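Jeltero (novela) 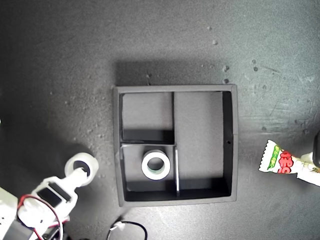 Bandeja con tres compartimentos y un rollo de cinta blanca.

Jeltero es una novela de la escritora Zarmeena Bangash, publicada por la editorial Sinberg. Es su segundo libro de ficción, después de la colección de relatos Bukhari, y el primero que transcurre fuera de una gran ciudad. La acción se sitúa en Fombridge, una localidad costera imaginaria, y toma el título del peñón que cierra la bahía por el norte.

Argumento

La narradora, una encuadernadora de mediana edad, vuelve a Fombridge en octubre para vaciar la casa de su padre. Entre los papeles encuentra un cuaderno de mareas escrito por dos manos distintas y decide averiguar de quién es la segunda letra. Las pesquisas la llevan a la antigua estación de salvamento, cerrada desde hace años, y a una familia que dejó el pueblo tras el naufragio de un pesquero.

El peñón Jeltero aparece en casi todos los capítulos. Los vecinos más viejos evitan nombrarlo antes de salir a la mar, y la narradora, que de niña lo llamaba de otra manera, recupera poco a poco ese nombre. La autoría del cuaderno se aclara en el penúltimo capítulo – el último está formado solo por anotaciones de mareas.

Estructura y estilo

El libro consta de 40 capítulos breves, agrupados en tres partes: «Bajamar», «Repunte» y «Pleamar». La primera y la tercera están narradas en primera persona y en presente. La segunda reproduce páginas del cuaderno, con sus tachaduras y abreviaturas, y alterna con cartas que la protagonista no llega a enviar.

Los diálogos no llevan comillas ni rayas, rasgo que ya figuraba en Bukhari. Las descripciones del taller de encuadernación son minuciosas y emplean vocabulario del oficio (cabezada, cajo, guarda volante), sin glosario ni notas.

Composición y publicación

Bangash empezó el texto como un relato destinado a Bukhari, pero lo retiró del volumen por su extensión. La primera redacción completa estaba en tercera persona. El editor Houshang Amini, encargado del libro en Sinberg, propuso reducir la trama de la familia desaparecida y trasladar el naufragio, que abría la novela, al centro de la segunda parte. Un capítulo suprimido, dedicado al farero, se publicó más tarde como relato independiente con el título «La linterna».

La primera edición tuvo una tirada de 3000 ejemplares en rústica. La edición de bolsillo corrige varias horas de marea que no concordaban entre capítulos e incorpora un mapa de la bahía.

Recepción

Las reseñas destacaron la segunda parte y el tratamiento del cuaderno como documento. Se criticó, en cambio, la lentitud de los primeros capítulos y el escaso peso de los personajes secundarios, en particular el hermano de la narradora – presente al comienzo y casi ausente después.

Véase también

Bukhari (relatos)
Novela epistolar
Literatura del mar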